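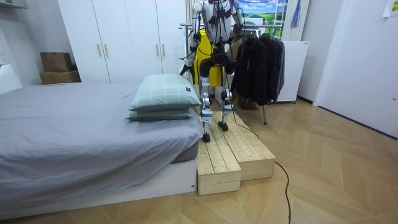

Small bedroom in Ginitz shows how to store clothes in little space

05/08/2018 – A furnished bedroom on Makhubela Street is open to visitors during May. The room was arranged by Oana Barbu, who rents out flats in the town and wanted to show that a small room can hold the clothes of one person for all seasons.

The bed has a white base and a gray sheet. Near its foot is a step platform of unfinished pine with two levels, and there is also a wardrobe. "Many people buy a bigger wardrobe first," said Mrs. Barbu. "I ask them to hang the things they wear this week on a rail, and to put the others away."

The rail is the part which most visitors ask about. It carries everyday clothes on wooden hangers, among them a camel-brown coat. According to Mrs. Barbu the complete room did cost around 700 euros, without the mattress.

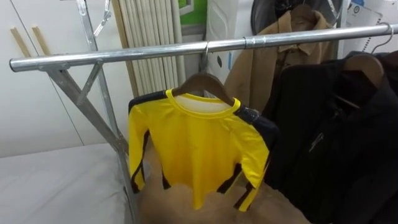

Yellow top with black stripes on the clothing rack, next to the bed.

Konrad Fuchs from the local paper Milla visited on the first day and liked the rail, but he would prefer a second one for long coats. Visits are free and last 20 minutes – please book by phone, extension 51.

We use cookies to improve your experience on this site. Accept | Read more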